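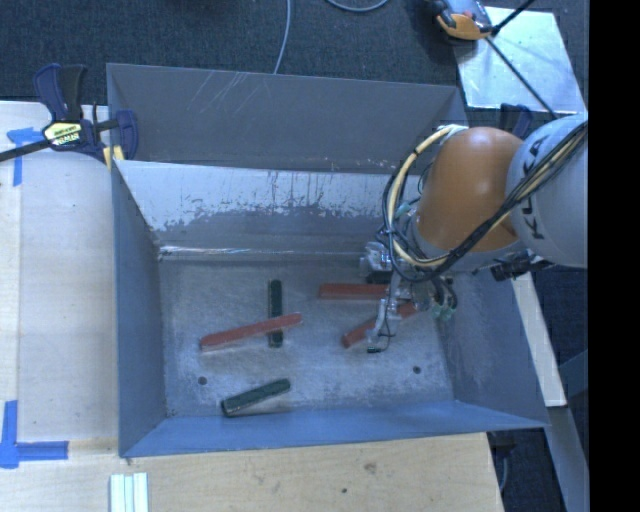 Yufang Jin asked at the start of the morning meeting whether the group was measuring the policy or measuring the bin. The question was put politely and was not answered to anyone's satisfaction, so it is recorded at the head of this entry.

Project diary, Sarna manipulation study
Entry for 2022-01-31

The evaluation of the second pushing and grasping policy was completed before noon. The protocol called for 300 attempts under the learned policy and 300 under the scripted baseline, with the same five blocks, three red and two green, and the same list of starting arrangements for both. The learned policy recorded 263 successful grasps. The baseline figures have been entered on the results sheet but not checked against the logs, and they are therefore left out of this entry.

An attempt is counted as a success when the block named in the instruction is held clear of the floor at the end of the lift. A block that is lifted and then released early is counted as a failure. A wrong block is also counted as a failure, even if the grasp itself was sound. This last rule was disputed in the first week of January and has been kept.

Of the failures, 21 were assigned to the category "crossed blocks", meaning that the target lay under or across another block when the attempt began. The present arrangement belongs to that group: a long red block rests over a dark green one at the left of the bin, with the other green block by itself nearer the front wall. The instruction for this arrangement is to retrieve the lower green block. The method under study does not plan the separation explicitly. It scores a set of candidate motions, some of which are pushes, and carries out the one with the highest predicted value. On a number of the crossed arrangements it chose a direct grasp when a push would have served it better.

Two explanations were considered. The first is that the training data contain too few crossed arrangements, as the Dumwood set was collected by dropping blocks from a tray and most of them settled flat. The second is that the value estimate is poor for the green blocks in particular. Their top faces are dark and look nearly black in places, and the floor of the bin is itself a scuffed grey with cloudy patches. The red blocks, although muted in colour, are easier to pick out. I favour the first explanation. Yufang Jin favours the second, and proposed repeating the crossed arrangements with the colours exchanged, so that a red block lies beneath a green one. This was agreed.

The remark about measuring the bin concerned the walls. Both side walls slope, and a block pushed against one of them may ride up and come back to rest at a new angle. The policy was trained in this bin and no other. If it has learned to use the slope, the result will not carry over to the flat-sided containers at Fitzsimmons, where the next stage of the study is to be held. I had assumed that the variety of starting arrangements would guard against this. On reflection it guards only against dependence on the arrangements.

It was resolved that every push in the logs be marked according to whether the block touched a wall before the grasp. The marking is to be done by hand from the recorded video, by two people working separately, with disagreements left visible in the file. No figure from the learned policy is to be circulated outside the group until this has been done. I regret the delay, but the Estton review panel will ask the same question and we ought to have the answer ready.

Matters of procedure:

The blue tape marks on the bench beside the bin are to be treated as fixed references and are not to be lifted or replaced between sessions. The clamps on the rim are to be checked at the start of each day and the check initialled.

The hose and cables at the wrist were discussed at some length. They loop to one side of the orange joint, and there is a concern that the planner's collision model makes no allowance for them. The model will be enlarged on that side. The change will apply to both the policy and the baseline, and none of the completed attempts will be discarded.

In the afternoon I drafted the methods section as far as the definition of the reward. It reads stiffly. The paragraph on candidate scoring is too long and the notation does not match that of the first report - a fault of mine, as I changed it in the code and did not tell anyone.

Remaining for tomorrow: the exchanged-colour arrangements, the baseline check, the marking sheet for wall contact.

2 comments | 7 shares

Recent entries
Notes on the scripted baseline
Dumwood data: sorting and exclusions
What counts as a successful grasp
Preparing for the Fitzsimmons stage

Copyright Sarna Project. Enquiries to the project office. Back to top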